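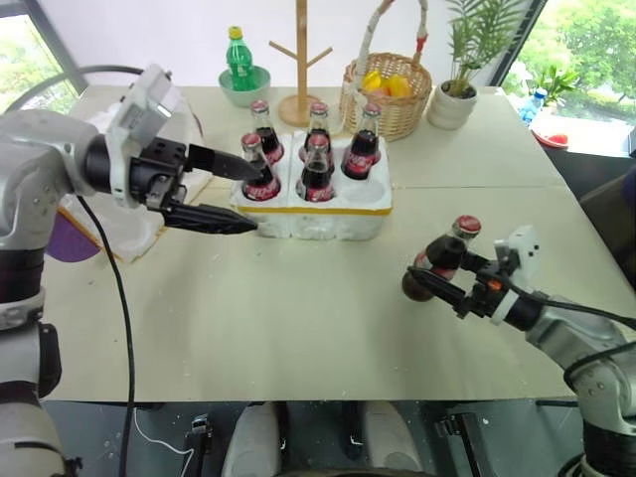 Page last changed: June 15, 2018

Dravgate puts its new parallel gripper through the bottle test at Briscombe

We've been itching to share this one! I run the gripper comparisons here at Dravgate, and this June we finally got our new parallel fingers onto a two-arm setup at our Briscombe workshop, right next to a proper job for them — six glass cola bottles and a foam carrier with six wells.

Why bottles? Because customers keep asking for them. Glass is slick, the neck is much thinner than the body, and a foam carrier doesn't forgive a bottle that comes in crooked. Our older fingers had blunt ends and they bumped the neighbors all the time. The new ones taper to a point, so they can get in between bottles that are standing close together, and I'm pretty thrilled with how that feels when you're the one driving.

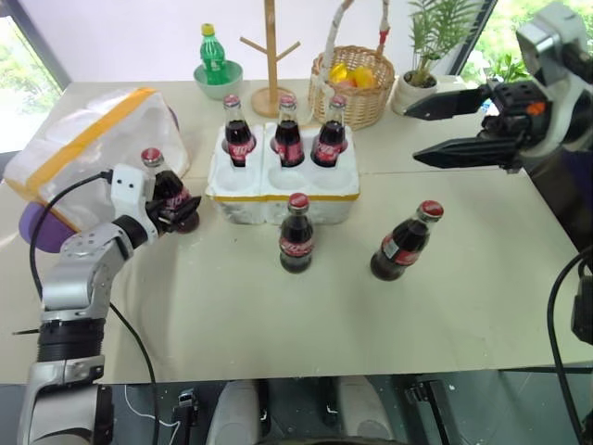

We compared 3 finger shapes and 2 controllers, and I'll be straight with you, the controllers gave us more to argue about than the fingers did. The Venkataraman unit is the smoother of the two when an arm has to tilt a bottle and line it up with a well. The Grarnbridge one closes the fingers faster (I like that a lot) but it took us longer to set the grip force, and we still want to work on how it lets go. Both of them stay in the program for now.

Cameras come next. We want to see how well the view from up top copes with red caps, clear necks and a shelf's worth of clutter at the back of the table — bowls, a plant, a basket of fruit, the kind of stuff people really have at home.

The tapered fingers will be offered as a swap-on set for current Dravgate grippers. Want to try them on your own parts? Write to the Briscombe workshop and tell us what you need to pick up, how heavy it is and which controller you're running.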